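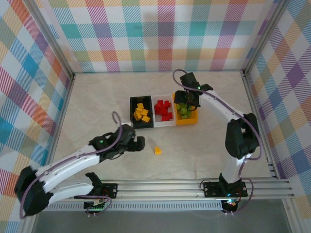
Posted by Endang Kusuma
Oct 20, 2020
Filed under: dye bench, wool

OK, picking up where the last entry left off, which was me complaining about the madder bath. I rewound the whole lot last night and the yarn is better than I thought! Still streaky at one end of the skein, but the middle has that brick color I've been chasing since summer. I'm keeping it.

Today was weld. I used 116 grams of the dried stuff from Kulten, chopped (scissors, then the bad knife when the scissors gave up), and let it soak in the big pot while I dealt with the mordant. Alum at 15 percent of fiber weight, same as always. The wool is the Watby two-ply, 700 grams in total, and I tied the skeins looser this time with figure eights in 3 places. Tight ties were my problem in the spring and I kept blaming the water.

Note for whoever uses the small burner next: it runs hot. I had it on low and the pot still crept up past where I wanted it, so I ended up dragging it half off the ring and standing there like a goose with the thermometer. Weld goes brownish if you cook it hard. I may have caught it in time — the first skein came out a nice sharp lemon, the second a bit duller, and the third I left in to cool overnight because I was hungry.

Chalk! I forgot the chalk until the first skein was already in. Stirred in a spoonful and the bath went brighter right away. Should have weighed it. Next time, weigh it.

Tried a scrap of the Trirnance silk in the leftover liquid too. Pale, kind of buttery, pretty if you like that sort of thing. I'd want to see it after a few weeks in the window before I put it in anything for sale.

Overdyeing with indigo waits until November, when the vat at Triantafyllou is free again. I want two greens out of this yellow, one quick dip and one long one, and maybe a scrap of the madder wool in there as well just to see how muddy it gets.

To buy: alum, string, a pot lid that fits, pH strips (the old ones got damp).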